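Do you really need a shoe rack?

I have been told for years that the answer to the heap by my front door is a shoe rack. My sister says it. The magazines at the dentist say it. Renata Kołodziej, who lives across the landing and whose hallway looks like nobody wears shoes in it, says it every time she steps over mine. So in July I gave in and went looking for one, and I have some complaints.

The first is the way these things get sold. Every listing promises to "transform" your entryway. Mine is a strip of floor between the door and the radiator and it isn't going to transform into anything. What I wanted was somewhere to put the shoes I wear in a normal week so I'd stop kicking them.

Then there are the capacity claims. The Willthorpe one says it fits twelve pairs. Twelve pairs of what? I looked at the drawing they put next to it and every shoe is a ballet flat, set heel to toe like sardines. Put a pair of winter boots on there and see how far you get. The Cirkholm catalog is worse, if you ask me, because it gives you the weight the rack can carry and leaves out the gap between the shelves. I don't care if it holds up a piano. I care if a sneaker goes in without folding the tongue over.

I also don't believe in the closed cabinets, the slim kind where the doors tip out. Jolanta Chmielewska has a Plisis and swears by it. I've used it when staying at her place. You pull the door, the shoes slide backward, you push it shut and something crunches. It does look tidy, I'll give her that. Her hall smells of feet and lemon spray, and I have told her so.

So that leaves the open kind, with slats. The argument for slats is air. Wet shoes dry, grit falls through. Fine, but think about where the grit goes. It lands on whatever is on the shelf below, and then on the floor under the rack, where you now can't sweep without moving the whole thing. I've yet to see that mentioned by anybody selling one.

Bamboo is the one everybody recommends now. It's supposed to be tougher than it looks and good with damp. Maybe. I had a bamboo bath mat that went black along one side in a single winter, so I'm not taking that on faith. What I do like is that a small bamboo rack is light enough to pick up with one hand, which takes care of my sweeping complaint, more or less.

And slides are the real test, I think, more than boots. Boots are heavy and stay where you put them. A pair of slides with thick soles has no heel to catch on anything and no laces to tuck away, and people don't place them, they drop them or flick them off in the general direction of the shelf. 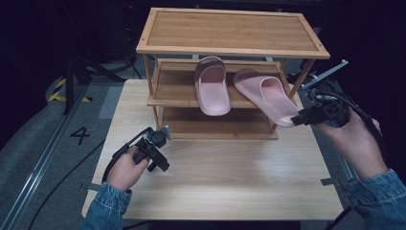
If you have to line things up every time, you'll do it for a week. Then it's a heap again, only now it's a heap on a piece of furniture you paid for. I know this about myself and I suspect it's true in most homes with more than one person in them.

The flat shelf on top is another trap. It's sold as a place to sit a plant or your keys. In my experience any flat surface within reach of a front door fills up with mail, one glove, a dog leash and a dead umbrella inside two days. A raised edge around it only means the pile can get taller before it falls off.

For what it's worth, I did end up buying one, a plain three-shelf thing from Kurek, the shop behind the station. No promises on the box, which I took as a good sign. The rule I'm trying is that the middle shelf is for whatever gets worn every day, boots stay on the mat, and anything that hasn't moved in a month goes to the closet. The bottom shelf is too low for me to bother with, so it has the shoe polish on it.

Renata came by and said it looked better. She also moved two of my sneakers so they faced the same way. They're crooked again as of this morning.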